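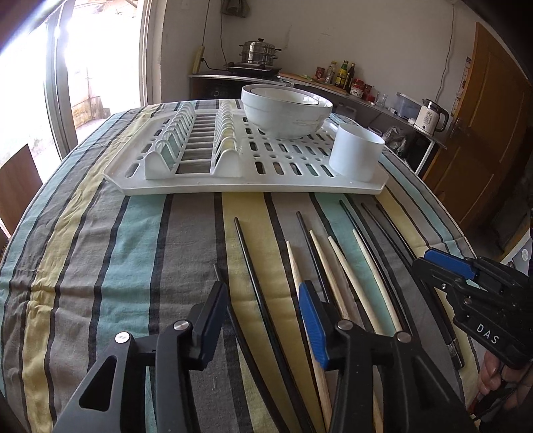 My mother-in-law dries chopsticks the way other people put children to bed. She does it one pair at a time, with a towel folded over her thumb, and you can't hurry her. I married into the family with a drawer full of forks and the firm belief that anything wet could be left in a heap by the sink until morning, and I've spent the years since being gently brought around. So when the editor asked for something homely for February, a month when most of us see more of our kitchens than we'd like, I knew I wanted to write about the end of the meal, the part that never gets into the cookbooks.

It's a bigger subject than it looks! Think how much attention goes to the stove and the knives and the good pan, and then think where your hands spend their evenings. Mine are at the rack. I have a small kitchen with a window that gets the sun early, and a table close by that does duty for breakfast, homework, bills and, more and more, for dishes. There was never enough counter beside the sink for a proper drainer, so one night I carried the whole thing over to the table and set it on the cloth, and it has more or less lived there ever since.

The cloth matters more than I'd have guessed. I used to have a plain white one, which showed every drop of tea, and after that a heavy oilcloth that felt like eating off a raincoat. The stripes came from Rorilberg, the little housewares shop down by the ferry landing, where they sell the ends of bolts from a basket by the door. Gray, pale yellow, a green that turns toward blue depending on the hour. Stripes are forgiving. They're also good company when you're sorting, because a chopstick laid across a band of yellow is very easy to find again, and a dark one on a dark cloth is how you end up with nine.

Which brings me to Mikkel Thorlacius, who taught me most of what I know about wood. Mikkel turned spoons and handles for years at a workshop called Trernano before his wrists gave out, and now he teaches an evening class there and will look over anything you bring him in a paper bag. I brought him my chopsticks. He laid them out on his bench and didn't say anything for so long that I started apologizing.

"You're soaking them," he said at last.

I was. I'd been leaving them in the bottom of the dishpan with the cups on top, sometimes until bedtime. Mikkel's view is that bare wood should have a quick wash with a soft cloth, a rinse, and then air, as much air as you can give it, and he is not very interested in discussing the alternatives. He'd rather you washed them badly and dried them well. Lacquered ones he treats the same way, only with more patience, and if there's any decoration up at the thick end he wipes around it and leaves it alone.

We had a long talk, too, about which way up they ought to stand. I have now heard this argued in three kitchens with real heat. My mother-in-law puts the eating ends up, so nothing that goes in your mouth rests in the bottom of the cup where the water collects. Her sister at Hjaltadóttir (that's the farm, everyone calls it by the old family name) stands hers the other way and says the tips get handled less when you pull them out. Mikkel says to tip the water out of the cup now and then and stop fighting.

What they all agree on is that you spread them out first. Let the whole jumble go down on the cloth, dark and light together, and take them up again in matched pairs. It feels like a fussy extra step, and for the first week I resented it. These days it's my favorite two minutes of the evening. You notice the pair that has started to bow, and the one with a rough tip that ought to be retired to the garden for the peas.
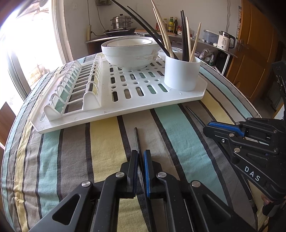 *Chopsticks, light and dark, in the holder beside the bowls, with the plate rack standing empty.*

As for the rack itself, I've gone through several and can't pretend to be above shopping for them. I had a wire one that rusted at the feet and a beautiful wooden one that took up half the table and smelled, by the second summer, like a pond. White plastic isn't romantic, I know. But it's light enough to carry with one hand, the slots in the tray let the drips through, and it wipes clean before the kettle boils. I slide an old towel under it when there's a big load, for the sake of the cloth. The uprights on the left are for plates, and the bowls go on the flat side, toward the back, where nobody's sleeve will catch them.

I do stack my bowls, which I'm told is a sin. They dry perfectly well if you shake them first and nest them a little crooked, so the air can get in around the rim. The plainer the bowls, the better they seem to put up with it. Mine are white, and one has a thin dark line at the rim that I look for every morning without meaning to.

If you're setting up a corner like this from scratch, Brimatden has drainers and straight-sided cups in its kitchen aisle, and so does nearly every secondhand shop I've ever walked into. Look for a cup with some weight to it. A light one will go over the moment the long cooking chopsticks lean on it, and then you'll be sorting the whole lot again.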